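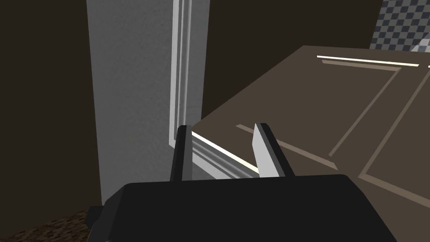 Careers and Calls > Standards and Testing

Call for Participants: Working Group on Good Practice for Robots That Open Doors

Serov Institute for Household Robotics invites applications for its Working Group on Good Practice in Door and Cabinet Handling. The group will review, revise and test the draft rules issued in April under the title "Vomness Door Handling Guide." Seven places are open. Members will serve for one full review cycle and may be reappointed once.

Background

Doors remain a leading cause of failed trials in household mobile manipulation. Teams report results in different ways, use different stopping rules, and seldom agree on what counts as an opened door. The draft guide sets out a shared procedure for simulated trials and a shorter set of rules for carrying that procedure over to physical test rooms. During the public comment period the Institute received 233 comments, most of them on contact limits and on the order of approach. The working group will decide how these comments are to be handled.

Scope of the work

Members will review rules in the following areas:

Approach and gripper opening before contact with a door edge or handle.
Handling of doors that are already partly open at the start of a trial.
Use of lever handles, including the point at which the gripper must release.
Clearance between the robot's body, the second arm and the door frame.
Conditions under which an operator or a supervising program must stop the trial.
Records to be kept, including failed and abandoned attempts.

The reference set for the review holds 612 simulated trials in furnished interiors. Members will be given access to the full set, together with the scoring sheets used by the Institute's own staff. The set covers cabinet doors as well as passage doors between rooms, and a robot may have to work close to one open door while reaching for the handle of another.

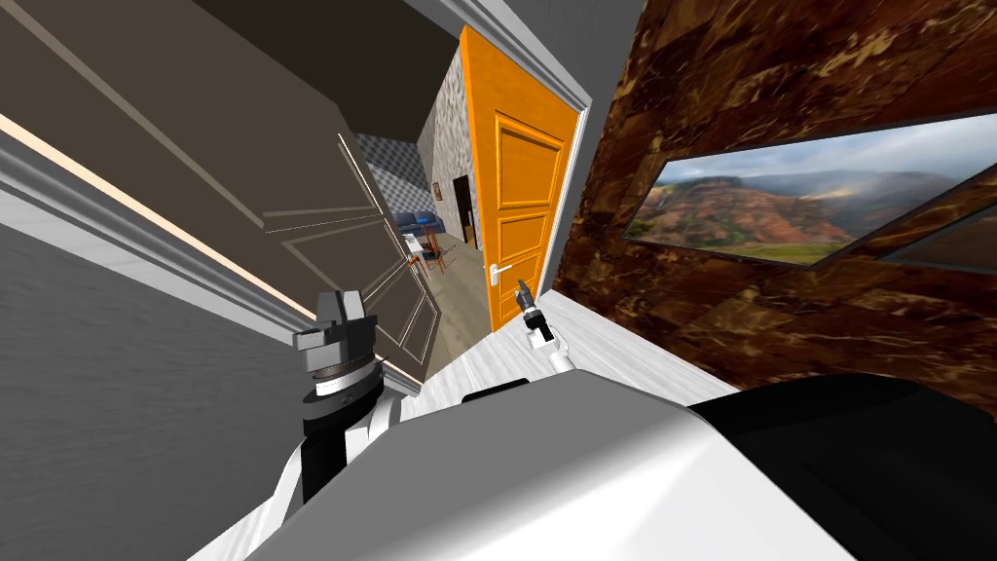 Florencio Villanueva wrote during the comment period that the draft puts too much weight on whether the door ends up open. In his view, a trial in which the robot drags its forearm along the frame should be scored as a failure even if it gets through, and the rule should state this plainly. The working group will be asked to rule on this point at its first meeting.

Who may apply

Applications are welcome from engineers, test operators, safety reviewers, occupational therapists and graduate students in related fields. Applicants should have at least three years of experience in robot testing, product safety or home accessibility. Graduate students may count supervised research toward this requirement. Applicants need not write code, but they must be able to read a trial log and apply a written rule to it in a consistent manner.

Employees of firms that sell door-handling robots may apply. They must declare this interest and will not vote on pass or fail limits.

Terms

Meetings are held online, with one session in person at the Gallardo Test Hall. Travel and lodging for that session will be paid by the Institute. Members receive a fixed payment on delivery of their written reviews. All members must sign the Institute's conduct and data-use agreements before access to the reference set is granted.

How to apply

Send a letter of interest, a résumé and one sample of technical or procedural writing to the office of Zerrin Dursun, Standards Program, Serov Institute. The letter should name the areas of the draft guide on which the applicant wishes to work. Applications must be received by July 28, 2024. Questions about eligibility may be directed to Mitali Bhuiyan at the same office. Selected applicants will be notified in writing.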